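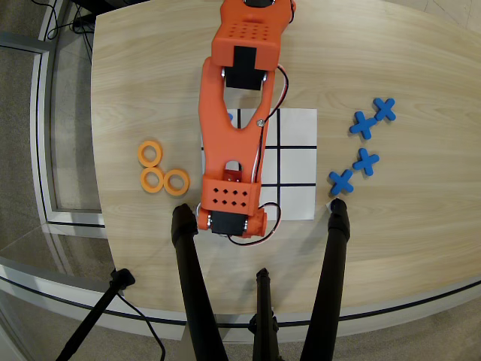 The arm over the printed grid, with orange rings and blue crosses set out either side.

Marska Noughts and Crosses Kit
Class and club set for the Marska desktop arm

Supplied by: Savevitz
Suitable for: school robotics clubs, college projects, the Gedinis table challenge
Age: 11 and up with an adult present
Status: in stock, sent out in 3 to 5 working days

Overview

The Marska kit is a small robot arm and a set of playing pieces for teaching pick and place. Pupils build the arm, set its joints, and then program it to pick up a ring or a cross and put it down in the right square of a noughts and crosses grid. The game is one everyone in the group already knows, so lesson time can go on the robot.

It can be used by one club over a term or shared between classes. The arm comes as printed parts with the motors and screws bagged separately, or ready built for an extra charge. Most clubs order the parts. Building takes two or three sessions with a group of four.

What is in the box

- Printed arm segments, orange
- Servo motors with leads, black
- Driver board and USB cable
- Power supply with UK plug
- Rings, orange
- Crosses, blue
- Printed grid sheets, white, pack of 20
- Screws, spare horns and two hex keys
- Build booklet and teacher notes

The camera stand is not included. Any light tripod that can be set at the table edge will do.

Pieces and grid

The rings are flat, like a donut. The crosses have rounded arms. The two shapes need different grips, and the teacher notes treat them as separate tasks. Start with the rings. The crosses should come second, as the gripper has to be turned to suit the way each cross is lying.

The grid is nine squares in thick black lines on plain paper. It can be printed again from the file in the download pack. Print at 100 per cent, as the square size in the sample program is fixed. If the sheet moves during play, hold the corners with a little removable tape and run the set-up routine again.

Specification

Sheet size: 210 mm square
Reach from base: 27 cm
Control: Python, or blocks using the Amin editor
Connection: USB
Computer: Windows or Linux laptop, not supplied
Table: any flat, firm top

Suggested course

The notes cover six sessions of one hour.

1. Build the lower half of the arm and centre the servos.
2. Build the upper half and run the leads. Leave enough slack at each joint for full travel.
3. Move the arm by hand and save positions.
4. Pick up a ring from a marked spot and place it in the middle square.
5. Fill any square on request, first with rings and then with crosses.
6. Play a full game against a person.

Groups that finish early can add the camera and have the program read the board for itself. There is sample code for this but it needs some changing for the light in your room. Strong sun on the table gives poor results with the blue pieces.

Using the kit in the Gedinis table challenge

The kit meets the rules for the junior table. Teams may change the gripper and the program. They may not change the motors or the size of the grid. Entries close in November. Each team gets two practice runs and one scored run, and a piece counts if no part of it touches a line. Teams should bring their own pieces and a spare grid sheet.

Notes for teachers

Keep hands clear while the arm is powered. The off switch is on the power lead and should be within reach of an adult.

Servos get warm if the arm is left holding a position. Run the park routine between turns.

Check the screws on the long link every few weeks. If the arm starts to miss its squares by the same amount each time, a servo horn has most likely slipped by one tooth. The booklet shows how to reset it on page 23.

Loose pieces can be kept in the lid of the box. Extra rings and crosses are sold in mixed bags, or you can print your own from the files provided. Thinner pieces than ours are hard for the gripper to pick up.

Options and spares

Marska kit, parts
Marska kit, ready built
Mixed bag of rings and crosses
Grid sheets, pack of 20
Single servo with lead
Long link, orange
Cable set

Printed parts can be ordered in other colours with a longer wait. Please put the colour in the order notes.

Ordering

Schools and colleges can order by purchase order or card. Prices are shown at the basket without VAT. Kits may be sent back unopened within 30 days. Servos are covered for one year, except where the leads have been cut or joined.

For repairs, please use the returns form and say which joint is at fault.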